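Workshop Notes: Sorting Small Parts, and Recording Good Examples of It
Updated 2025-11-25

These tips are for people who already have an arm running on the bench and want it to learn a sorting job from recorded examples. The job used throughout is the small parts sort: loose bits on a work surface, a divided tray, one kind of part to each compartment. Most of the advice carries over to cutlery, sewing supplies or fridge magnets.

Set the tray first
Put the tray down before anything else and decide how much it is allowed to move between recordings. If you always leave it in the same spot, the arm learns the spot and ignores the tray. We shift and turn ours a little every time, and once in every batch we turn it a lot. Label the compartments on the rim, where the gripper won't rub the labels off.

Check that both fingertips fit between the dividers while open wide enough to let go. A lot of wasted recordings come down to a compartment that was too narrow for the fingers.

Scatter, don't arrange
People lay parts out in neat rows without meaning to. Drop them from a cup at low height and leave them where they land, unless one has gone out of reach. Let some touch. Cylinders roll, so wait until they stop before you start recording. Mix shapes from the first day: cylinders, small rings, flat square pieces, something long.

Keep a few starts with the tray completely empty and a few with parts already in it. The Dolside batch we made in September had 409 recordings, nearly all starting with an empty tray, and the trained arm hesitated over any compartment that had something in it.

Practice in simulation
If you have a simulated bench, use it to work out the order of moves before tying up the real one. Resetting takes a keystroke, and nothing ends up under the radiator. We use Urnel for this and keep the wrist view open the whole time, with the side view hidden, so that the person driving sees what the arm will see.

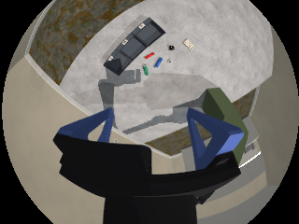

How many recordings do I need before training is worth trying?
For a three-way sort with a handful of parts, start with 100 clean ones and train on those. You will find out which part it fumbles, and you can record more of that part. Our full set is now 900, of which 208 are real bench recordings and the rest simulated.

Driving the arm
Move at a steady pace. Stopping to think in mid-air teaches the arm to stop in mid-air. Plan the next pick while you are still releasing the last one.

Come down on a cylinder with the fingers across its width. For rings and nuts, close slowly and lift straight up. Flat pieces are the hardest; slide one finger against the long edge and bring the other to meet it.

If you miss, open, back off a little and try again in the same recording. Keep these. A set with no misses in it gives the arm nothing to go on when it misses by itself. Throw out a recording only if you bumped the tray off the bench, lost the link, or sorted a part into the wrong compartment and left it there.

Light and shadow
The arm and gripper throw shadows over the work surface, and dark parts can get lost in them. Record at different times of day, or move one lamp between batches. In simulation, change the light direction every twenty runs or so. The Kaczorowski clamp lamp arm we use has a stiff joint that holds its angle well. Wipe the lens cover before each session with a dry cloth.

Naming and storing
Write the instruction in the words you would use to a person: "put the red one in the top compartment." Vary the wording. Save the tray layout with each file. Murkomico folders sort by name only, so put the batch number first and pad it with zeros.

Back up before lunch and again at the end of the day. Park the arm with the fingers open and power down the gripper before reaching in to clear the parts.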